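Filed under: Garden Tips > Tools & Shed

Looking after secateurs, loppers and shears

Most pruning tools are thrown out long before they are worn out. The blade goes dull, the spring gets stiff, sap builds up around the pivot, and the whole thing is written off as cheap. An evening at the bench will usually put that right.

Start with the sap. Dried sap doesn't come off with water. Wipe the blade with methylated spirit on an old cotton rag and leave it a minute or two, then wipe again. For the thick brown stuff near the hinge, use wire wool with a drop of oil. A blunt kitchen knife will lift the worst of it, but keep the point away from the cutting edge.

If the pivot nut comes undone, take the tool apart. On most bypass secateurs it is a 10 or 11 mm nut, sometimes with a small locking screw beside it. Lay the parts out on newspaper in the order they came off. The spring is the piece that goes missing, so put it in a jar lid straight away. My old Drover pair has two thin washers on the one side, and I have put them back wrong more than once. The handles still open and close but the blades pass each other with a gap, and they chew the stem.

Only one side of a bypass blade is bevelled, and that is the side you sharpen. Hold the stone or file at the angle that is already there and push away from you, heel to tip, in one movement. Six or seven strokes will do for a blade that has been kept up. Then turn it over and lay it flat on the stone for one light pass to take off the burr. Don't put any angle on the flat side. The hooked lower part isn't meant to be sharp and can be left alone apart from cleaning.

Anvil types are bevelled on both sides and want the same number of strokes on each. Check the anvil too. Once it has a groove worn across it the blade can't close properly, and no amount of sharpening will help.

For stones, a small diamond file is easiest to hold. A water stone gives a better finish. I use a 3000 grit one from Bratetti for the last few strokes, after a coarser stone has done the real work. It needs soaking first and it makes a mess of the bench.

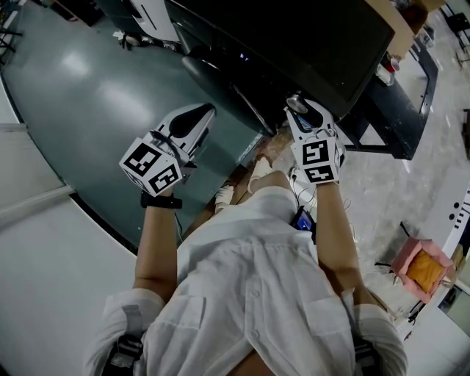 A reader, Guerreiro, wrote in to say that the fine stone is a waste of time on loppers, and that a plain mill file leaves a slightly rough edge which bites better into thick green wood. I tried it on the long loppers and have stayed with the file for those. For roses and soft stems I still want the smoother edge.

Hedge shears are done the same way, but clamp one blade in the vice with a bit of scrap wood either side of it. Work on the bevel only. If the tips don't meet when you close them, look at the rubber stops between the handles, as these get squashed over the years. Replacements are cheap, or you can cut a new pair from an old rubber mat.

Oil everything before it goes back together. Camellia oil is good and doesn't smell, though ordinary light machine oil is fine. Put a drop on each side of the pivot, open and close the tool a dozen times, and wipe off what comes out. Tighten the nut until the blades just drag, then back it off a touch. They should fall open under the spring without any wobble.

Wooden handles want linseed oil twice a year, rubbed in thinly and left overnight. Lay the rag out flat outdoors to dry afterwards and don't leave it screwed up in the shed, as linseed rags can heat up and catch fire.

When cutting anything diseased, clean the blades between plants. Canker and blight both travel on secateurs. A small bottle of surgical spirit and a cloth in the pocket is enough.

Spare springs and blades can be had for most of the better makes. The Sundberg spring is listed as part 2794 and fits my small pair, but measure yours before ordering. For the unbranded sort, take the old spring along to an ironmonger and match it by eye.

Hang tools up for the winter with the blades closed. A nail in the shed wall is good enough, so long as the wall is dry.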